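Wallner Packing, Cunton site
Walk-round, bagging station with Nukurell hand unit
Checked by: Brigitta Leitner. Shift lead: Chiamaka Eze
January 9, 2023

1. Stop button within reach of the sorter's stool: YES
Comment: Reachable if you're tall. Chiamaka isn't.

2. Floor line marks the reach of the arm: NO
Comment: Still the old line from the manual bench. Third time I've written this.
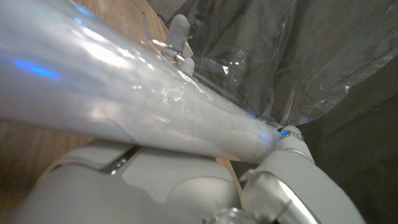 3. Staff trained on clearing a stuck bag: PARTLY
Comment: 6 of 13 have signed. The rest learned by watching, and the sheet has no box for that. The supplier's slides promise 440 bags an hour and say little about who frees the film when it bunches up.

4. Job rotation followed: NO
Comment: Rotation was dropped when the unit came in, on the theory that the wrists would get a rest. Two people now stand and watch for the whole shift. Sore backs have replaced sore wrists in the first aid book. 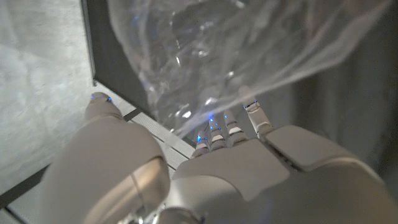
5. Status signals understood by everyone nearby: NO
Comment: I asked four people and got four answers. The manual covers the light on the cabinet and skips the hand. With clear film up against the fingertips, the small blue lights show up in the folds as well, and newer staff take any blue to mean safe to reach in. It should be written down what they mean.

6. Noise at the stool under limit: YES

7. Hours saved, as claimed in the Tillholm report: NOT SHOWN
Comment: Almost 34 a week, they say. I'd like to see the watching counted.

Items 2, 3 and 5 open. Recheck in April.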